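Print this page | E-mail this page

Week 3: Where the Heat Goes (and Why Your Computer Gets Loud)

Notes for Intro to Home Computing, evening section, M. Aitken

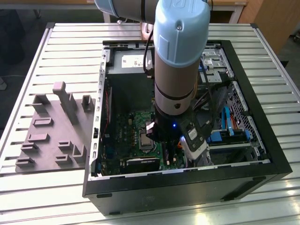

A desktop tower on its side, open so the motherboard can be reached.

Okay, so last week we ran long on memory and I promised I'd start with heat this time, and I'm keeping my word! These notes cover most of what I plan to say on Friday. Bring a pencil, I leave gaps.

Start with the one idea you need for the whole evening. Nearly all the electricity that goes into a computer comes out again as heat. It doesn't matter if you're writing a letter or editing your nephew's wedding video. A machine pulling 135 watts from the wall warms the room like a little 135 watt heater (my cat worked this out years before I did).

Moving the heat

Heat leaves the processor in stages. First it crosses a thin smear of thermal paste into a block of metal, usually aluminum or copper. Then it spreads into the fins. Then a fan pushes air across the fins and the air carries it off. If any one of those stages is bad, the chip gets hot, and it'll slow itself down to stay safe. People bring me "old, slow" computers all the time and quite often I clean them out and they're fine.

The paste gets too much attention, in my opinion. A dab the size of a pea will do. I once took apart a family computer in Ivatville that had half a tube in there, and I was scraping the stuff off with an old library card till dinner.

Airflow

Most towers pull cool air in at the front and blow warm air out at the back. Two things spoil that:

- Dust on the front filter. Check it in January and again in summer.
- Shoving the tower into a desk cubby with a closed back. The warm air just goes round and round in there, and the fans speed up, and you end up turning the TV louder.

Fan speed is measured in turns per minute. Something like 2000 is pretty noisy for a case fan, and you'll hear it across a room. Bigger fans move the same air at lower speeds, so they're usually nicer to live with.

Before you open anything

Shut down, switch off at the wall, pull the plug, then hold the power button in for a few seconds. Lay the tower down somewhere flat with good light. Touch bare metal on the case before you touch a board. When you use canned air, hold the fan blades still with a finger, and keep the can upright or it'll spit cold liquid at you.

Do NOT open the power supply. I mean it. It can hold a charge after it's unplugged.

For next time

Read the Bittencourt handout, pages one to four, and skip the box on water cooling unless you're curious. Also find out how many watts your own power supply is rated for. It's on the sticker. Write it down, we'll use it in the first ten minutes.

Marion

Last updated: January

Related notes
Week 1: Parts and What They Do
Week 2: Memory, Storage and Why People Mix Them Up
Week 4: Adding Up Watts
Handout: Bittencourt on Cooling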